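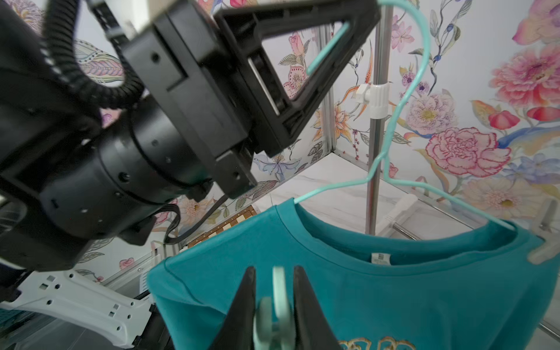

Equipo de Manipulación de Textiles · Laboratorio Castellanos

1/ Cerramos la primera tanda de demostraciones de ropa con dos brazos. Total grabado: 1916 episodios. Dejo en este hilo cómo los hemos recogido, qué hemos tirado y qué queremos cambiar en la segunda.

2/ La tarea se llama internamente Grultik. Incluye colgar camisetas en perchas, descolgarlas y poner y quitar pinzas. Cada episodio empieza con una instrucción escrita y termina cuando el operador pulsa el pedal.

3/ Todo es teleoperado. Una persona mueve los dos brazos a la vez y se guardan las posiciones de las articulaciones, la apertura de las pinzas robóticas y el vídeo de las cámaras. No hay movimientos programados.

4/ El gancho de la percha es lo que más cuesta aprender a los operadores nuevos. Si se agarra muy arriba, no queda sitio para apoyarlo en la barra. Si se agarra muy abajo, la percha gira con el peso de la camiseta. En el manual pedimos sujetarlo por la curva y corregir la orientación antes de acercarse al tendedero.

5/ El segundo brazo no se queda esperando. Según la instrucción lleva una pinza de ropa, sujeta una manga o aparta la tela. Los episodios en los que un brazo está parado más de la mitad del tiempo van a una carpeta separada, llamada Gustent, y de momento no se usan para entrenar.

6/ Descartados: 181. Los motivos más repetidos son un pedal pulsado antes de tiempo, una cámara congelada y una instrucción que no corresponde a lo que se hizo. Un fallo del agarre no es motivo de descarte. Si la prenda se cae y el operador la recupera, el episodio se queda y se etiqueta como recuperación.

7/ De esas recuperaciones tenemos 71. Son pocas. Para la segunda tanda hemos pedido que nadie pare la grabación cuando algo se cae dentro del recinto.

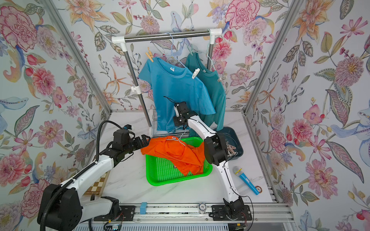 8/ La variedad de la mesa se decide antes de cada bloque, con una hoja que indica qué prendas entran, de qué color son las perchas y qué objetos ajenos a la tarea se dejan a mano. Al principio usábamos solo ropa y el modelo de prueba iba hacia cualquier cosa que apareciera nueva. Ahora hay distractores en todos los bloques: en este, el micrófono de juguete, las fichas de póquer y el tablero de ajedrez. Las instrucciones nunca los mencionan y el operador no debe tocarlos.

9/ El papel de flores también es deliberado. Con paredes lisas el modelo de prueba distinguía la prenda del fondo con demasiada facilidad. El estampado se cambia entre bloques, igual que la posición del tendedero. Lo que no se mueve es la calibración: si alguien toca una cámara fija, se repite entera.

10/ Las etiquetas de texto las escribe una persona distinta de la que opera. Dorothy Lambert ha revisado las de esta tanda y ha unificado el vocabulario. Había quien escribía «pinza» para la de la ropa y para la del robot en la misma frase. Ahora «pinza» es solo la de tender y la del robot es «garra». Parece menor, pero obligó a corregir etiquetas de bloques enteros.

11/ Otra corrección: «izquierda» y «derecha» se refieren siempre a la mesa vista desde el lado del operador, nunca a la manga de quien llevaría puesta la camiseta. Estaba mezclado en los primeros bloques.

12/ Para guardar y revisar usamos Veker, nuestro visor interno. Muestra las cámaras sincronizadas y la curva de apertura de cada garra. Con la curva se ve enseguida si hubo un agarre en vacío. La revisión la hacen 2 personas por bloque y, si no coinciden, el episodio pasa a una tercera.

13/ Cambios para la segunda tanda: más prendas de manga larga, perchas de alambre y de plástico en el mismo bloque y menos episodios seguidos por operador. A partir de cierto punto todos repiten la misma trayectoria y eso se nota en los datos.

14/ La segunda tanda empieza el 1 de noviembre. Quien quiera el manual de operador puede pedirlo por mensaje. Está en español y faltan por actualizar las páginas de calibración.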